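# Workshop tips from the robot club bench

I help run the sidewalk robot project at the Trulatham club (the students named the rover Hamel, and I was outvoted), and most of what I know about tools I've learned by cleaning up after a build night. So these are mostly shop tips, and they work just as well if you're fixing a lawn mower.

**Muffin tins for screws.** One cup per step of the teardown, in order, going left to right. When you put the thing back together you go right to left. We have 6 tins now and I'd happily take more!

**Painter's tape flags.** Fold a bit around both ends of every wire before you unplug it and write the same number on each. Ballpoint smears, so use a fine marker and give it a second.

**Old bath towel on the bench.** Dropped nuts don't roll, and the wheels don't get scuffed. Shake it out over a tray, never over the floor (ask me how I spent an evening in April).

**Threadlocker goes on the motor mounts.** One small drop of the blue kind per screw. Forough Babaei, who is our best builder by a mile, puts a paint dot across the screw head and the bracket, so if the dot doesn't line up anymore you know it's backing out.

**Clean the lens last.** Somebody always grabs the camera housing after it's been wiped. Microfiber cloth, no paper towels, and then hands off.

**Pack a walk bag.** Ours has zip ties, 3 hex keys, a spare fuse, sunscreen and a 55-gallon trash bag to throw over the rover if it rains. Check the bag before you leave, because I have driven back for that fuse.

**Pick a test route with some variety.** A gym floor is nice and flat and teaches you next to nothing. Look for a long covered walk with posts along the edge and traffic lanes or parking close by, and bring a spotter.

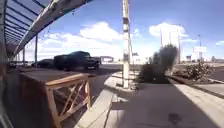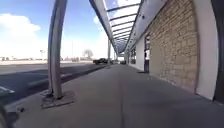
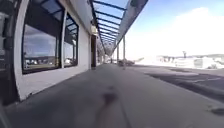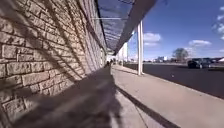
Write your notes the same day, too. We use one spiral notebook for the whole club, and each run gets a page with the battery reading at the start and the end, who was driving, and anything that rattled. I staple a sandwich bag inside the back cover for broken bits.

And charge the batteries on the concrete floor by the door, away from the towel and the sawdust, with a person in the room the whole time.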